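**Caderno da oficina - 3/19/23**

Comecei o dia a varrer, o que não é bem trabalho de caderno, mas fica registado para eu me lembrar de que o chão ao pé da janela continua a levantar pó e de que a mesa de madeira clara é a primeira a apanhá-lo. Passei-lhe um pano húmido e depois um seco, e deixei-a arejar enquanto fazia café. Gosto desta mesa. Tem o tamanho certo para trabalhar de pé sem andar de um lado para o outro, e a cor ajuda, tudo o que se pousa nela vê-se bem.

O assunto de hoje era o conjunto de objetos de casa, aquele a que a Zohreh Shirazi chama "a cozinha da avó" e que na folha de inventário tem o nome muito mais sério de conjunto Wena. Andávamos há tempo demais a guardar tudo na mesma caixa de cartão, com a loiça por baixo e os panos por cima, e cada vez que alguém precisava de uma taça tirava tudo para fora e voltava a meter tudo de qualquer maneira. A ideia é passar a ter uma caixa para cada família: loiça, utensílios, comida, panos. Parece simples e foi o que disse ao Kourosh Tabrizi quando lhe pedi as caixas novas. Ele respondeu que simples era deixar como estava - e lá foi buscá-las ao armário do corredor, a rir-se, com uma etiqueta 3595 que sobrou de outra encomenda ainda colada numa das tampas. Não a consegui tirar sem rasgar, de modo que por agora fica.

Espalhei então as coisas pela mesa, com espaço entre elas, para decidir com calma. A loiça foi para trás, por ser o que menos mexo depois de pousado, e o resto ficou à frente, mais à mão.
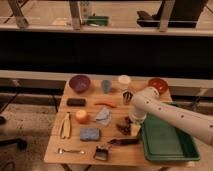
*Mesa com o conjunto espalhado: loiça ao fundo, tabuleiro verde na ponta direita.*

A taça roxa, o copo azul-claro e o prato vermelho não levantam dúvidas, vão os três para a caixa da loiça. O recipiente branco com tampa deu mais conversa. O Kourosh quer guardá-lo com a loiça; eu punha-o nos utensílios, visto que nunca ninguém o usou para servir nada. Deixei-o na loiça, a lápis, e volto a isto quando a Zohreh estiver. Se ela discordar dos dois, melhor ainda, assim ficamos com três opiniões e um lápis bem afiado.

As pinças beges vão para os utensílios, claro. Quero arranjar-lhes um elástico largo para ficarem fechadas, que abertas ocupam meia caixa e acabam sempre por prender noutra coisa. O pano azul é outro caso: estava todo amarrotado e a minha primeira vontade foi dobrá-lo em quatro, como me ensinaram em pequeno, mas depois lembrei-me de que a Zohreh às vezes o quer mesmo assim, com as pregas. Combinámos há umas semanas que os panos não se dobram sem perguntar. Fica como está até ela dizer.

Da comida, a cenoura é a que mais gosto de ver em cima da madeira, aquele laranja dá logo outra cara à mesa. O fruto cor de pêssego continua sem nome certo no inventário. Uma linha diz pêssego, outra diz maçã, com a letra de pessoas diferentes, e desconfio que estão as duas a falar do mesmo. Vou juntar as duas linhas numa só e escrever "fruto redondo", que serve para toda a gente e evita discussões à hora do almoço.

O tabuleiro verde não cabe em caixa nenhuma. Medi o interior da caixa grande da Jitel e tem 400 mm por 600 mm, o que no papel parecia folgado, mas os cantos são arredondados por dentro e o rebordo do tabuleiro encalha. Tentei na diagonal, tentei de lado, tentei com a paciência toda que me restava. Fica na prateleira de baixo, ao alto, encostado à parede, com um bocado de feltro por trás para não riscar a tinta.

Nota sobre as etiquetas: as de papel que comprámos não agarram bem ao plástico, começam a levantar nos cantos ao fim de pouco tempo. A Visance tem umas laváveis que a Zohreh já experimentou em casa, nos frascos das especiarias, e diz que aguentam. Pedi uma folha só, para ver. Até lá, fita de pintor e caneta grossa, que tem o seu encanto e sai sem deixar cola.

Por fazer:

- juntar no inventário as duas linhas do fruto
- perguntar à Zohreh pelo pano azul e pelo recipiente branco
- elástico para as pinças
- feltro para a prateleira (há um retalho na gaveta, acho que chega)
- pôr 6 pés de borracha nas caixas novas, que escorregam umas em cima das outras
- devolver ao Kourosh a fita métrica, que ainda está no meu bolso

Falta também decidir onde ficam as folhas do inventário. Na porta do armário apanham sol e a tinta vai desmaiando; dentro da gaveta ninguém as abre. Por hoje prendi-as com uma mola à tampa da caixa da loiça e amanhã vejo se o Kourosh as encontra sem eu lhe dizer.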